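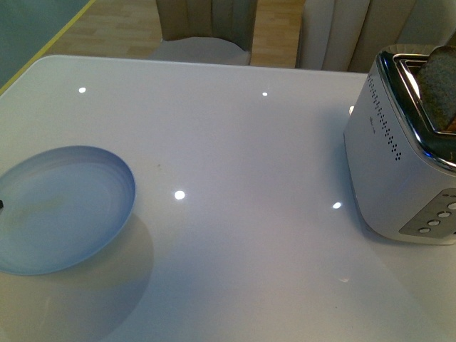
Buying the second arm: a conversation with Yuxi Ren

When Yuxi Ren took over the equipment budget at the Palla household robotics laboratory in Drestville, she received one spreadsheet and one drawer of receipts. The spreadsheet had the robot, the two grippers and the computers. The drawer had everything else: plates, bread, table lamps, a kettle, a carpet that was returned, and a second carpet.

"I looked at the spreadsheet and I thought, good, this is a clear situation," she told me. "Then I opened the drawer."

I met her in May, at nine in the morning, in the small kitchen next to the test area. I wanted to understand how a group of this size plans its money for the coming year. Many of our readers are in the same position. They have one machine which works, they are asked to have more, and they must write a number on a form before they know what they will need.

Ren studied mechanical engineering and worked first in a company that made packing lines. She says that the habit of planning came from there. In a packing line, the price of the machine is the beginning of the discussion. After it come the floor, the electricity, the spare parts, the training, and the hours when the line is standing still.

"In a laboratory people forget this," she said. "They compare two arms by the price of the arm. They send me two quotations and ask which one is better. I ask them, where is the quotation for the table?"

The table is a subject she returns to often. The group practices breakfast tasks: putting bread into a toaster, taking toast out, setting it on a plate. For this they use ordinary furniture and ordinary kitchen things. The present table is white with a high gloss, and it reflects the ceiling lights as small bright spots. Ren did not choose it, but she has decided to keep it.

"One engineer asked me to buy a matte table, because the reflections are difficult for the vision," she explained. "Another engineer asked me to keep the glossy one, because people have glossy tables at home. Both of them were right, so I wrote both tables in the budget. The matte one is for the first weeks of a new task. The glossy one is for after."

I asked how she decides what belongs to equipment and what belongs to consumables. She took a sheet of paper and drew a line down the middle.

On the left side she puts things with a serial number. On the right side she puts things that break or become dirty or are eaten. A toaster, she said, should be on the left side by its nature, but she puts it on the right. The heating wire does not like to be used all day, and the lever is pushed many more times than in a family kitchen. She plans for 2 toasters per task station, of the same model, bought on the same day.

"If you buy the second one later, the shop has changed the model," she said. "The buttons are in another place, the body is more round, and you have a new problem which you did not want to study this month. Sometimes you want variety, of course. But you should want it first and buy it after. It should not arrive by accident."

Bread is the line that her director questioned most. For the last planning period she asked for 300 slices a week, and he thought it was a typing mistake. She invited him to sit in the test area for one afternoon. The number was approved without change.

"A slice is good for a few tries," Ren said. "Then it is dry, or the corner is broken, or it bends in a different way. We also toast some of it, and toasted bread is another object. It is stiff, it leaves crumbs. The crumbs go on the plate and on the table, and somebody must clean. So now I have bread, and I also have a person with a cloth. The person with the cloth is more expensive than the bread."

This brought us to the hours of people, which in her opinion is the weakest part of most plans. Her rule is to write the people first. For each new station she writes who will reset the objects, who will clean, who will repair, and who will do these things when the first person is on holiday. Only when this page is full does she ask for quotations.

For the coming year the big decision is the second arm. The group has two offers. The first is from Anghel, who sold them the present one. The second is from Pliletti, a younger firm with a lower price. I asked her which one she prefers. She did not want to tell me the prices, and I understand this, but she described how she compared them.

"I made the same list for both," she said. "Delivery time. Who pays if it arrives damaged. How long we wait for a spare gripper finger. Can my colleague change the finger alone, or must a technician come? Is the software license for one year or for always? And I asked each seller for the name of a customer who had a serious problem. Anghel gave me a name the same day. Pliletti gave me the name of a happy customer, so I asked again."

Did they answer the second time?

"Yes, after some days. The customer was very friendly with me on the telephone. The problem had been a cable. They waited a long time for this cable."

She has now a special line for cables. In the first year the group had no spare ones, and a damaged connector stopped the work while everybody waited for a part which costs 50 dollars. She keeps a reserve of $1,000 that can be spent without a signature, only for small parts, and she told me that this reserve was more difficult to obtain than the robot. The finance office likes a large purchase with a clear name. A small amount of money with no name makes them nervous.

I asked about floor space. The test area is also a room where one can sit and eat, with upholstered chairs on a light wooden floor, and the second arm will need its own place. Ren measured the room two times. The first time she measured the walls. The second time she measured with the chairs pulled out, the way a person leaves them, and the result was not the same. One of the two planned stations was moved to the next room on paper. This cost nothing, she said, and it would have been expensive in August.

There is a point on which she and her colleagues do not agree. Some of them would like to lease the second arm for a year and decide later. Ren was in favor of it at the beginning. Then she read in the lease that the machine must go back in its original condition, and she thought of the butter.

"We will begin with butter and jam after the summer," she said. "I cannot promise original condition to any person."

So the plan is to buy. She has put the order in the second half of the year. She wants the current station to run first with the new cleaning schedule, and she wants to see how many hours it really takes. If the hours are higher than in her plan, she will move the second arm further and use the money for one more person. She has already written this possibility in the form, with the date when she must decide.

Before I left I asked what she would recommend to a group which is buying its first robot. She thought about it for a while and washed her cup.

"Ask the people who clean to read the budget," she said. "In our case they found that I forgot the vacuum cleaner."

The vacuum cleaner is now on line fourteen, between the plates and the lamp bulbs. She has asked for two quotations.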